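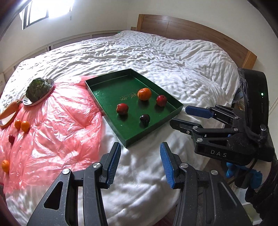
Where Does a Website Live?

When you type the name of a website and press Enter, a page shows up on your screen, usually in less than a second. The page was stored on another computer before you asked for it. That computer might be in your town or on the other side of an ocean.

This article explains where websites are kept, how they get their names, and how your computer finds them.

A website is a set of files

A file is anything saved on a computer, such as a drawing, a song, or a story you typed. A website is made of files too. Some of the files hold words. Some hold pictures. Some hold instructions that tell your screen what color the background should be, how big the letters are, and what happens when you click a button.

Say a school chess club wants a website. We'll call the town Belholm, so this is the Belholm chess club. The club has a page that tells people when it meets, a page with photos of chess sets, and a page of puzzles. Altogether the site has 30 files. All of them would fit in one folder on a laptop.

If the files stay on that laptop, only the person using the laptop can look at them. Other people need a way to reach them. For that, the club needs a server.

What a server is

A server is a computer that gives out files when other computers ask for them. The word comes from "serve," the same word we use when somebody serves dinner.

A server is not very different from the computer you use at home or at school. It has a processor, which does the work, and it has storage, where files are kept. It often has no screen and no keyboard, since people rarely sit in front of it. It stays on all day and all night. If the server were switched off at bedtime, a person in another country, where it is the middle of the morning, would not be able to see the chess club's page.

Most servers are kept together in buildings called data centers. Inside a data center there are long rows of metal shelves called racks, and the servers slide into the racks like trays. Computers get warm when they work, and a room full of them gets very warm, so data centers need strong cooling. They also have batteries and generators in case the electricity goes out.

Obadia Rugemalira works in a data center, where he takes care of 953 servers. He checks that they are running, and he replaces parts when they wear out.

"A lot of my day is changing storage drives," he says. "A light on the front tells me which drive has a problem. I pull that one out and put a new one in. The files were copied onto other drives already, so the website keeps working while I do it."

He also wears ear protection when he is in the server rooms. The fans are loud.

Renting a space

A chess club does not need a whole data center. It doesn't even need a whole server. Many small websites can share one server, in the same way that many families can live in one apartment building.

Keeping someone's website on a server is called hosting, and a company that does this is called a web host. The club pays the host a small amount of money each month or each year. The host gives the club some space, and the club copies its files into that space. Copying files from your own computer to a server is called uploading. Going the other way, from a server to your computer, is called downloading.

After the upload, the files are in two places. There is one set on the laptop and one set on the server. If the club fixes a spelling mistake on the laptop, the mistake is still on the website until somebody uploads the corrected file. People who make websites forget this all the time, and then wonder why nothing has changed.

Numbers and names

Every server on the internet has a number called an IP address. IP stands for Internet Protocol. A protocol is a set of rules that computers agree to follow so that they can understand each other.

An IP address can be four numbers with dots between them. There is also a newer kind, which is longer and uses letters as well as numbers. The newer kind was needed because the world was running out of the old ones. So many computers, phones, and other machines were going online that there were not enough old addresses for all of them.

Computers are good with long numbers. Most people are not. It would be hard to remember a different number for every website you like, so websites have names as well. A website's name is called a domain name.

A domain name has parts, with dots between them. The last part is called the top-level domain. You have seen some of these, like com, org, and edu. "Com" was first meant for companies, "org" for organizations, and "edu" is for colleges and universities. Many countries have their own endings too, made of two letters. Canada has ca, Japan has jp, and Brazil has br.

The part before the ending is the part you choose. It can have letters, numbers, and hyphens. It can't have spaces. Capital letters make no difference in a domain name, so if you type one with your caps lock on, you will still get to the right place.

No two websites can have exactly the same domain name. If somebody has already signed up for the name you want, you have to think of a different one. The chess club would like to use "chess" as its name, but short, common words were taken a long time ago. It could try "belholmchess" instead.

Names are rented too. You sign up for a name with a company called a registrar, and you pay for it, usually by the year. If you stop paying, after a while somebody else can have it.

How your computer finds the server

So now we have a name, which people can remember, and a number, which computers use. Something has to match the two. That job is done by the Domain Name System, or DNS for short.

You can think of DNS as the contacts list in a phone. You tap on your grandmother's name, and the phone looks up her number and calls it. You don't need to know the number.

The list of every domain name in the world would be far too big to keep in one place. It is split up among a great many computers, and each one knows a part of it, or knows which computer to ask next.

Imagine that you want to read the chess club's puzzle page. The steps go like this.

First, you type the address into your browser. A browser is the program you use to look at websites.

Next, your computer asks a DNS server for the number that goes with the name. If that DNS server doesn't know, it asks others until it gets the answer.

Then your browser uses the number to send a message to the club's server. The message says which page you want.

The server finds the files and sends them back. It does not send them in one big lump. They are cut into small pieces called packets. Different packets can travel by different paths, and your computer puts them back in the right order.

Last, your browser reads the files and draws the page on your screen.

Your computer remembers the number for a while, in case you go back. It may also save some of the pictures. This saved copy is called a cache, and you say it like "cash." It is one reason why a page often loads faster the second time you visit.

When things go wrong

Sometimes you click on a link and get a page that says "404 Not Found." This means that your browser reached the server, but the server does not have the page you asked for. The page may have been moved or deleted, or there may be a typing mistake in the address.

At other times, the browser says it can't find the site at all. The name might be spelled wrong, or your own internet connection might be off. The first thing to do is try a different website. If that one works, your connection is probably fine.

A website can also be slow if too many people ask for it together. Suppose the chess club announces a big tournament in September, and over 16 schools all look at the page at the same minute. A good server can handle that easily. If a million people did it, a small server might not be able to answer all of them.

Try it yourself

Look at the address bar at the top of your browser while you visit five different websites. Write down the domain name of each one. Circle the top-level domain. Did you find any that end in something other than com?

Words to know

Browser: a program for looking at websites.

Cache: saved copies of things your computer has already downloaded.

Data center: a building where many servers are kept.

DNS: the system that matches domain names to IP addresses.

Domain name: the name of a website.

Hosting: keeping a website's files on a server so that other people can visit it.

IP address: the number that computers use to find each other on the internet.

Packet: a small piece of a file, sent across the internet.

Registrar: a company where you sign up for a domain name.

Server: a computer that gives out files when other computers ask for them.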